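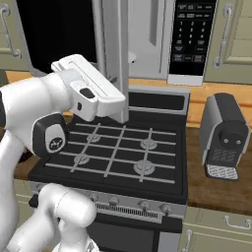
Velavora kitchen sim - progress note, 7 Aug 2026

Short one this time, most of the period went on the microwave fault. Sorry for the late delivery.

Where we are: the policy fails on the microwave task far more than planned. 86 runs logged, 16 stopped by the contact limit. All 16 at the stove, same kind of stop - arm working near the door, wrist gets too low over the grates, force spikes, run killed. No hardware involved, all in simulation, but we would not put this on the real arm as is. Transfer to the Skiswood bench is on hold untill this is fixed.

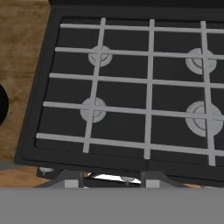
Cooktop with gripper in the foreground, simulated view.

Cause, best guess: collision shape for the grates was thinner than the drawn one after the July asset update. So the planner thinks it has room it doesn't have. Second problem - open door is not treated as an obstacle when the arm backs off. Not sure yet how many of the 16 come from that.

Done so far: old grate shapes restored, speed cap near the cooktop, door added to the obstacle list. Re-run of 10 seeds started, 4 finished, no stops in those. Too few to claim anythng. 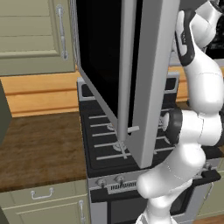
Cosex replied on the draft that the speed cap only hides the problem, and that they want the full set repeated with the cap off before milestone money is released. Fair. We will run both ways and send the logs together.

Budget unchanged. Need: more compute hours in August.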